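Jummai Nwosu teaches a robot to tidy a desk, and most of her day goes to pens. She works at Rindier, in a room on the second floor, and when I came she had already recorded 16 examples before coffee.

"People think we write the rules," she said. "We only show it. I move the arm, I pick up the pen, I put it away, and then I do it again in a different manner."

Each of these movements is stored together with what the small camera at the wrist sees. I asked her if the good ones are enough. She shook her head. "I keep also the ones where I hesitate — the system must see how a person corrects."

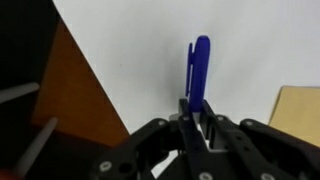 Page last changed: 4 March 2019

A pen is more difficult than a box, she explained, for it is thin and it likes to turn. "I try to take it upright between the fingers, with the cap free. If I close too low, I have no space to put it down."

Her colleague Thomas Palumbo looks through the recordings in the afternoon. Of the last 151 he removed 21. "Mostly the start was missing," he told me. "Somebody pressed the button too late. Sometimes it was me."

The set is called Skunder, and it has been growing since October. I asked Nwosu whether she becomes tired of it. "Of the pens, yes," she said. "Next week we begin with spoons."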